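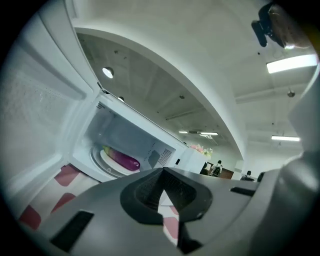

Der Statthalter von Fenine hatte sich eine Mauer gewünscht, und als man ihn fragte, gegen wen, bat er sich Bedenkzeit aus. Drei Wochen später ließ er ausrichten: gegen Osten.

Im Osten lag Pludska, ein Dorf mit einem Brunnen, einer Ölpresse und einer Meinung über Fenine, die man dort gern für sich behielt. Der Schreiber, der den Bau zu verwalten hatte, kannte das Dorf gut, denn seine Schwiegermutter wohnte darin. Er trug in die Tontafel ein, der Feind sei zahlreich und ausdauernd.

Bewilligt wurden 421 Krüge Gerste, 92 Männer und ein Esel. Die Gerste kam vollständig an, was den Schreiber misstrauisch machte. Er ließ sie noch einmal messen und schlief danach schlechter. Von den Männern erschienen 45. Die übrigen hatten entzündete Augen, Skorpionstiche oder einen Onkel zu begraben, und der Schreiber staunte wie in jedem Jahr, wie gefährlich das Leben für Onkel war, sobald irgendwo Lehm geknetet werden sollte.

Man begann am Tor. Der Baumeister hielt das für einen Fehler, aber der Statthalter wollte bei seinem nächsten Besuch durch etwas hindurchfahren. So stand das Tor schon am Ende der Überschwemmungszeit, mit zwei Türmen und einer Inschrift, und links und rechts davon ging man bequem über die Wiese. Die Ziegen benutzten das Tor. Sie waren die Einzigen, die den Wachen von Anfang an Respekt entgegenbrachten. 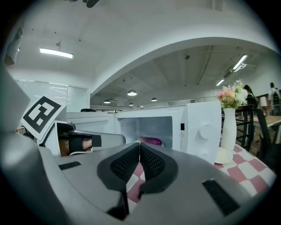

Die Inschrift machte mehr Arbeit als die Türme. Sie sollte verkünden, dass der Statthalter die Elenden des Ostens niedergeworfen habe, und der Steinmetz erkundigte sich höflich, wann das gewesen sei. Der Schreiber sagte, man arbeite im Voraus. Der Steinmetz nickte, verlangte einen Aufschlag für künftige Ereignisse und meißelte 13 Gefangene, von denen einer seinem Schwager ähnlich sah.

Im folgenden Jahr wuchs die Mauer bis zur Schulter eines mittelgroßen Mannes. Dann blieb die Gerste aus, und sie wuchs nicht mehr. Die Leute aus Pludska kamen jetzt öfter herüber, erst um zu schauen, später um zu handeln, weil es sich im Schatten der Ziegel so angenehm saß. Sie brachten Öl und Zwiebeln und nahmen gelegentlich einen Ziegel mit. Der Schreiber führte darüber Buch. Unter »Verluste durch Feindeinwirkung« steht auf der letzten Tafel, die von seiner Hand stammt, ein Backofen.

Gemeint war der Ofen seiner Schwiegermutter. Er zog hervorragend — sie schickte jeden zehnten Tag ein Brot herüber, immer durch das Tor, obwohl der Weg über die Wiese kürzer gewesen wäre. Die Wache ließ sich die Losung sagen und brach sich eine Ecke ab.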